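Paste wax on a painted desktop, second attempt

I refinished the desk in the back room in May with a waterborne enamel from Goton, satin, tinted to a neutral white. Two coats over a shellac primer, sanded at 320 between coats. The first attempt failed at the wax stage, and since Maribeth Rivera wrote to ask what went wrong, I am putting the details down.

The can says dry to the touch in 2 hours and recoat at 16. Neither number tells you when the film is hard. Waterborne enamels dry when the water leaves and then keep curing for weeks. I waxed on day three. The solvent in the wax softened the film, and the buffing pad left arcs that showed under a lamp at a low angle. I sanded it all back and started over.

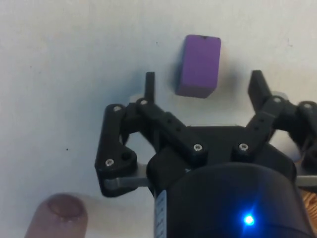 Reading time: 2 min

For the second attempt I let the paint sit for 37 days with the window cracked and nothing heavier than a sheet of paper on it. My test was a thumbnail pressed hard into the underside of the front edge, which got the same two coats. At day 20 it still took a faint dent. At day 37 it did not.

The wax was Velleck clear, the soft kind, put on with a folded piece of T-shirt. Use less than seems reasonable. I worked in strips the width of my hand, waited until each one hazed, and buffed with a clean cloth in straight passes along the length. No power tools this time.

Temperature matters more than I expected. The room was 61 degrees in the mornings and the wax dragged, so I moved the work to 3 p.m. and it spread without trouble.

Beryl Ashworth argues that enamel needs no wax at all, and for a bookshelf I agree with her. On a desk, sleeves and forearms burnish satin paint into shiny patches, and a wax coat can be renewed in an evening where paint cannot.

Still open: whether the wax will yellow. I have a scrap board with half of it waxed, leaning in the same window, and will compare the halves next spring.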